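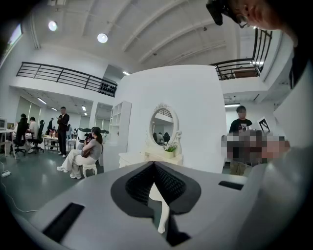
Foto: Hipólito Yáñez / Claltora

Hondine
Software zur Kalibrierung, Lokalisierung und Aufbereitung von Greiferaufnahmen

Produktübersicht | Funktionen | Technische Daten | Lizenzierung | Support

Hondine verarbeitet Kameradaten, die mit handgeführten oder robotermontierten Greifern aufgezeichnet werden, und überführt sie in zeitlich abgeglichene Trajektorien des Greifers. Die Software richtet sich an Forschungseinrichtungen, Systemintegratoren und Entwicklungsabteilungen, die Demonstrationsdaten für gelernte Manipulationsverfahren erheben oder bestehende Aufnahmen nachträglich auswerten.

Der Funktionsumfang reicht von der Kalibrierung der Kamera über die Schätzung der Eigenbewegung bis zum Export in die Formate der gängigen Trainingsumgebungen. Alle Verarbeitungsschritte können über die grafische Oberfläche oder über die Kommandozeile ausgeführt werden. Die Projektdatei ist in beiden Fällen dieselbe.

Kalibrierung mit Referenzmarken

Hondine erkennt quadratische Schwarz-Weiß-Marken und leitet daraus Maßstab und Lage des Koordinatensystems ab. Die Marke kann fest im Raum angebracht oder zu Beginn einer Aufnahme in die Kamera gehalten werden, wie es auf dem Foto mit der weißen Karte rechts zu sehen ist. Für die Maßstabsbestimmung genügt eine einzelne Marke bekannter Kantenlänge. Wird die Marke von Hand gehalten, ist im Projekt die Option "Marke beweglich" zu setzen; die Software verwendet sie dann ausschließlich für den Maßstab und legt den Ursprung in die erste gültige Kamerapose.

Verdeckte, unscharfe oder stark geneigte Marken werden mit einem Gütewert versehen. Der Schwellenwert, unterhalb dessen eine Erkennung verworfen wird, ist einstellbar.

Lokalisierung in Innenräumen

Die Eigenbewegung des Greifers wird aus den Bilddaten und, sofern vorhanden, aus den Messwerten einer Inertialsensorik geschätzt. Das Verfahren ist für eingerichtete Innenräume ausgelegt, in denen Personen anwesend sind. Bewegte Bildbereiche werden bei der Merkmalsauswahl geringer gewichtet. Spiegelnde Flächen stellen einen Sonderfall dar: Merkmale in einem Spiegel folgen einer scheinbaren Bewegung, die der Raumgeometrie widerspricht. Hondine prüft Merkmalsgruppen auf diesen Widerspruch und schließt sie gegebenenfalls aus der Optimierung aus. Deckenleuchten und helle Fensterflächen werden über eine Belichtungsmaske behandelt.

Reißt die Lokalisierung ab, so wird die Trajektorie an dieser Stelle geteilt. Teilstücke können nach erneuter Erkennung einer bereits erfassten Umgebung automatisch zusammengeführt werden. Eine Interpolation über die Lücke hinweg erfolgt nur auf ausdrückliche Anforderung und wird im Protokoll vermerkt.

Maskierung des Greiferkörpers

Bei greifernahen Kameras nimmt das Gehäuse häufig einen großen Teil des Bildfeldes ein. Diese Bereiche bewegen sich mit der Kamera und dürfen nicht in die Bewegungsschätzung eingehen. Hondine bestimmt die statischen Bildanteile aus den ersten 100 Bildern einer Sequenz und schlägt daraus eine Maske vor. Die Maske kann im Editor nachbearbeitet und als Greiferprofil gespeichert werden. Für bewegliche Backen wird ein eigenes Profil mit mehreren Öffnungsstellungen angelegt.

Das Zusatzmodul Issahaku

Issahaku ergänzt Hondine um die Auswertung der Greiferöffnung. Das Modul schätzt die Öffnungsweite aus dem Kamerabild und gibt sie als eigenen Kanal parallel zur Pose aus. Voraussetzung ist ein Greiferprofil mit mindestens sechs Stützstellen zwischen geschlossener und vollständig geöffneter Stellung. Zwischenwerte werden stetig interpoliert. Issahaku wird gesondert lizenziert und setzt eine gültige Hondine-Lizenz voraus.

Umgang mit Personenbezug

Aufnahmen in genutzten Räumen enthalten in der Regel Personen. Hondine stellt hierfür eine Verpixelung wählbarer Bildbereiche bereit, die vor dem Export angewendet wird. Die Bereiche können von Hand gesetzt oder durch eine automatische Personenerkennung vorgeschlagen werden. Die Freigabe der Vorschläge bleibt dem Bearbeiter vorbehalten - eine unbeaufsichtigte Freigabe ist nicht vorgesehen. Die rechtliche Zulässigkeit der Aufnahme ist durch den Betreiber sicherzustellen.

Technische Daten

Betriebsart: lokale Installation, Einzelplatz oder Rechenserver
Bedienung: grafische Oberfläche, Kommandozeile, Python-Schnittstelle
Eingangsdaten: Videosequenzen mit Zeitstempel, optional Inertialdaten
Kameramodelle: Lochkamera, Fischauge
Marken: quadratisch, schwarz-weiß, Kantenlänge frei definierbar
Ausgabe: Pose je Bild, Gütewert, Verarbeitungsprotokoll; mit Issahaku zusätzlich Öffnungsweite
Konfiguration: 131 dokumentierte Parameter, davon 55 in der Standardansicht
Sprachen der Oberfläche: Deutsch, Englisch, Spanisch
Netzwerkzugang: für die Verarbeitung nicht erforderlich

Lieferumfang

Die Standardlizenz umfasst das Installationspaket, das Benutzerhandbuch in deutscher und englischer Sprache, Druckvorlagen für Referenzmarken sowie einen Beispieldatensatz mit zugehöriger Projektdatei. Greiferprofile für kundenspezifische Bauformen werden auf Anfrage durch Claltora erstellt. Dafür werden eine Kalibriersequenz und eine Maßzeichnung des Greifers benötigt.

Lizenzierung

Hondine ist als Einzelplatzlizenz und als Serverlizenz erhältlich. Hochschulen und öffentliche Forschungseinrichtungen erhalten auf Nachweis gesonderte Konditionen. Eine zeitlich begrenzte Testlizenz mit vollem Funktionsumfang kann über das Kontaktformular angefordert werden; exportierte Daten bleiben nach Ablauf der Testlizenz uneingeschränkt nutzbar.

Schulung und Support

Einführungsschulungen finden am Standort Zanside oder beim Kunden statt. Behandelt werden Aufnahmeplanung, Kalibrierung, Fehlersuche anhand des Protokolls und der Export. Supportanfragen ist stets die Projektdatei beizufügen, Videodaten nur nach vorheriger Rücksprache.

Fachlicher Ansprechpartner: Hipólito Yáñez, Claltora, Standort Zanside

Stand der Produktangaben: 2023-12-02. Technische Änderungen vorbehalten.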